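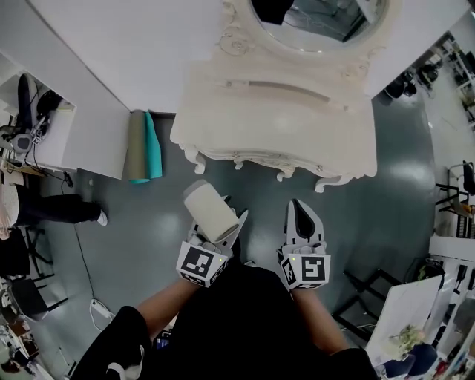 Killo: Contact Records of School Board Members and Town Councils

README, version 2

Killo is a small data set about local elected officials and how the public can reach them. For each official we recorded if the website of the district or the town gives an email address, a phone number, a mailing address, or only a web form. The collection was made by Telmo Quintana with the help of friends who read local government websites in their free time. The last check of the records was finished on January 19, 2020.

Why it was made

In the town of Rorkia a group of parents wanted to write to the school board about the new bus routes. They found the names of all the members on the website, but for most of them there was no address. The letters went to the general office, and the parents did not know if the members received them. After this we asked ourselves if other places have the same situation, and we started a spreadsheet. The spreadsheet grew and became Killo.

What is inside

The data set has 3,221 records, one for each elected seat. They come from 123 public bodies, both school boards and town councils. If a seat was empty on the day of the check, the record stays in the file with the word "vacant" in the name column.

The files

officials.csv is the main table. One line is one seat.
bodies.csv has one line for each board or council, with the address of its website.
changes.txt is a list of corrections, the newest on top.

Columns in officials.csv

body_id: the number of the board or council, the same as in bodies.csv
seat: name or number of the seat, as the website writes it
name: name of the official, as the website writes it
email: personal, shared, or none
phone: direct, office, or none
mail: yes or no
form: yes or no
checked: the day when a person looked at the page
note: free text, often empty

Please notice that we do not store the email addresses and phone numbers themselves. We store only the kind of contact which is published. An address like board@ or council@ is marked as "shared", also when the website says that all members read it. An address with the name or the seat of one member is "personal".

How the records were collected

Every page was opened by a person and not by a program. We looked first at the page of the board or council, then at the staff directory, then at the last published agenda. If the contact was only in the agenda, we wrote "agenda" in the note column, and the email and phone columns stay at none. We discussed this rule for a long time. In our opinion a resident should not need to open a meeting document to find a phone number, but other people can disagree, and with the note column they can change the values for their own use.

A second reader checked the records of 79 bodies. Where the two readers had different answers, they looked at the page again together. The other bodies have one reader only, and in bodies.csv the column second_reader says "no" for them.

Known problems

Websites change, and after an election they can be wrong for several weeks. The town of Vidal moved to a new website in June, during our work, and its first records were lost. We made them again from the new site, so they can not be compared with version 1.

The council of Romberg shows the email addresses as a picture. We marked them as "personal", but a person who uses a screen reader will maybe not be able to read them. There should be a separate column for this and we did not make it yet.

Names are written as on the website. The same person can appear with a middle initial on one board and without it on another. We did not try to join them.

The bodies are not a random sample. They are places where one of us lives, works or has family. Please do not use the numbers to say something about a whole state or the whole country.

What the data does not say

A missing email does not mean that the official is hiding. Some small councils have no person who takes care of the website, and some members give their number at every meeting. Killo describes the website and nothing more.

License and corrections

You can use and share the files freely if you mention Killo and the version number. If you find a mistake, please send the body_id, the seat and the address of the page where you saw the right information. Corrections without the page address will wait longer. Officials who want to correct their own record can write in the same way.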